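# Checkliste Rundgang Rahmenplatz, Standort Drumatstead

Stand: September, nach dem Umbau. Ausgefüllt und kommentiert von mir, Ngan-ling Tam, Frühschicht.

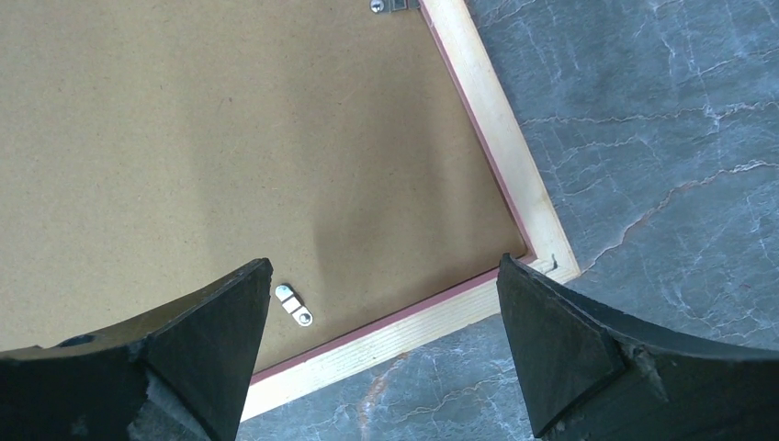
Seit der Greifer das Aufnehmen und Umlegen der fertigen Rahmen macht, ist mein Rundgang ein anderer geworden. Früher bin ich einmal um den Packtisch gelaufen, hab geschaut, ob die Messer im Halter stecken, und fertig. Jetzt hocke ich erst mal vor zwei Fingern und prüfe sie wie ein Zahnarzt! Und es gibt ja auch was zu finden: Unten an beiden Fingern ist das schwarze Material rau und abgewetzt, am linken sieht man es richtig körnig. Das muss ab jetzt jedes Mal ins Protokoll, auch wenn es beim letzten Mal schon drinstand. Wer die Liste von mir übernimmt: Bitte die Kommentare mitlesen, da steht meistens das Wichtigere.

## A. Vor dem Einschalten

- [x] **Not-Halt an beiden Seiten erreichbar**
 Ja. Links stand wieder der Rollwagen davor, hab ihn weggeschoben. Bitte Bodenmarkierung nachziehen, die sieht man kaum noch.
- [x] **Lichtvorhang sauber, Testlauf ohne Fehler**
 Einmal gewischt, danach grün.
- [ ] **Greiferfinger ohne Abrieb, Risse, lose Teile**
 Siehe oben. Die Spitzen finde ich in Ordnung, der Ansatz gefällt mir nicht. Ersatzfinger bei Clusevlow angefragt, Bestellnummer endet auf 2882. Bis dahin täglich mit dem Daumen drüber – natürlich bei abgeschalteter Anlage.
- [x] **Ablagefläche frei von Splittern und Klammern**
 Gefegt. Der Steinboden verzeiht nichts, wenn da eine Schraube liegt und ein Rahmen draufkommt.

## B. Im Betrieb

- [x] **Rahmen liegt mit der Rückseite nach oben**
 Passt. Das war am Anfang ein Streitpunkt, weil wir von Hand immer mit dem Bild nach oben gearbeitet haben. Inzwischen mag ich es so lieber, ich sehe die Drehklammern gleich und muss nichts mehr wenden.
- [x] **Klammern fest, nichts steht über**
 Neun Stück aus der laufenden Charge geprüft. Eine war locker, von Hand nachgezogen.
- [x] **Greifer fasst über die Leiste, nicht auf die Rückwand**
 Stichprobe in Ordnung. Aufpassen, wenn der Rahmen schräg liegt! Dann kommt ein Finger schnell mal zu nah an die Ecke, und auf die Gehrung soll kein Druck.
- [ ] **Geschwindigkeit im Einrichtbetrieb auf reduziert**
 Stand auf 60 Prozent, als ich gekommen bin. Ausgemacht waren 39. Ich weiß schon, dass es damit länger dauert, aber im Einrichtbetrieb steht jemand daneben, und dieser Jemand bin meistens ich. Zurückgestellt und im Schichtbuch vermerkt.

## C. Für die Leute am Platz

- [x] **Heben und Tragen**
 Deutlich besser. Meine Schulter merkt das schon, und die anderen sagen dasselbe. Die großen Formate hebt fast keiner mehr von Hand.
- [ ] **Pausen und Wechsel am Kontrollplatz**
 Hier hakt es. Früher hat man sich bewegt, jetzt steht man und schaut. Nach fast einer Stunde gucke ich durch die Rahmen durch, ehrlich. Vorschlag: Wechsel mit dem Zuschnitt, zweimal pro Schicht. Steht seit dem Umbau auf dem Zettel an der Tür, bisher ohne Antwort.
- [x] **Einweisung Störung beheben**
 Alle aus der Frühschicht sind durch, Spätschicht fehlt noch. Bis dahin gilt: Wenn Tarkano (so heißt die Zelle auf dem Bildschirm) rot meldet, Finger weg und mich anrufen.
- [x] **Schutzbrille, Handschuhe am Mann und an der Frau**
 Handschuhe in Größe S gehen aus.

## D. Offen bis zum nächsten Rundgang

1. Neue Finger einbauen, alte aufheben und beschriften.
2. Einrichtgeschwindigkeit mit Passwort sperren.
3. Wechselplan Kontrollplatz – ich setze mich mit der Spätschicht zusammen und schreibe was auf.
4. Bodenmarkierung links.
5. Handschuhe S.

Freigabe für die Frühschicht: ja, mit Einschränkung wegen der Finger.

N. Tam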